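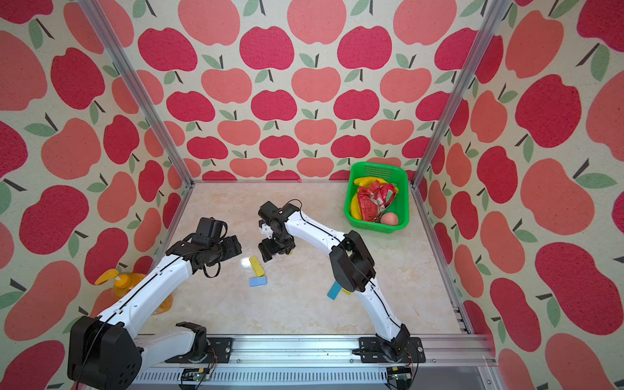
# Tella bench rules: recording two-arm episodes

Home | Rules | Data card | Changelog | Contact

Print this page | E-mail this page

Welcome! If you're about to record on the Tella bench, read all of this once, then keep the checklist open next to you. We love new people on the bench, and we love them even more when their episodes pass review on the first try.

## What the rules cover

Every episode in the Vereck set: two arms on one shared rail, a light floor panel, patterned cloth on three sides, and small things to pick up and put somewhere. Blocks, fruit, a basket, a pump bottle. Mobile bases have their own document (see Jaber).

## Before you record

- Run the homing routine on both arms, left one first.
- Check the cables through the full range of each wrist. Loops are fine, snags are not.
- Pull the cloth tight at the posts. Ripples move when the arms move, and the model will happily learn them!
- Write the object list in the episode header. Use plain names: "yellow block", "green basket". Please no nicknames.
- Hands out before you arm the motors. Every time, even for a quick test.

## While recording

One task per episode, 60 seconds at most. If both grippers need the middle of the floor, the arm that is holding something goes first and the other one waits on its own side. We argued about this for most of September and I'm so glad we settled it, the handovers are much cleaner now.

Keep at least 185 mm between the two wrists unless the task is a handover. The software warns you, but it warns late.

Leave distractors alone. A block that isn't part of the task stays wherever it was at the start, and if an arm bumps it, keep recording and tag the episode `contact`. Those are some of the most useful episodes we have (really!), so don't throw them out.

## After

Tag it success, partial or fail. Failures stay in. Osian Kneath reviews in batches of 500 and will send back anything with an empty header, no matter how lovely the motion is.

## Data card, short form

Name: Vereck, tabletop part
Episodes: 3433
Arms: two, fixed base
Control: leader-follower, by hand
Labels: task text, object list, outcome, contact tag
Not suited for: force estimates, or any claim about safety around people
Known gaps: few soft objects, one bench only, same cloth for long stretches

## Changing a rule

Open an issue with the label `ziltadent` (old project name, it stuck) and link two episodes that show the problem. Ffion Ifans merges rule changes. Small fixes to wording are very welcome too!

Last revised 23/12/2021

Contact the bench team | Copyright Tella bench contributors | Back to top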